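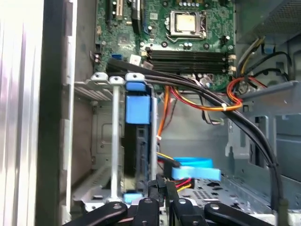

Maribel Condori wrote to ask whether she has to wipe her old computer before she drops it off with us, and whether we'd think less of her for not knowing how. Of course we wouldn't, Maribel! It's the question we hear most at Huanca Computer Reuse, so it gets to go first. Please copy off anything you want to keep, sign out of your accounts if the machine still starts, and leave the wiping to us.

What do you take?
Desktops, laptops, keyboards, mice, flat monitors and loose cables (yes, even the tangled bag from the hall closet). We can't take printers or the big old tube monitors, I'm sorry to say, but the county site on Willon Road will.

Does it have to work?
Not at all. A computer that won't turn on may still have good memory or a good power supply in it, and those parts go into machines for families and students who have asked us for one.

What happens to my hard drive?
Every drive comes out of the computer and is either erased or, if it's too worn to erase properly, shredded. Tell us at the desk if you'd prefer shredding and we'll write it on your slip. You're also very welcome to take the drive out and keep it at home.

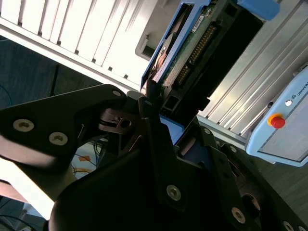 Can I get a receipt for my taxes?
Yes, just ask for Ulises Agudelo at the front. We can list what you gave, though we aren't able to put a dollar value on it for you.

How do I ask for a computer?
Fill out the short form at the desk or call us and we'll go through it together. The wait is usually 3 weeks, a bit longer in October when school requests pile up.

Page updated Feb 19, 2025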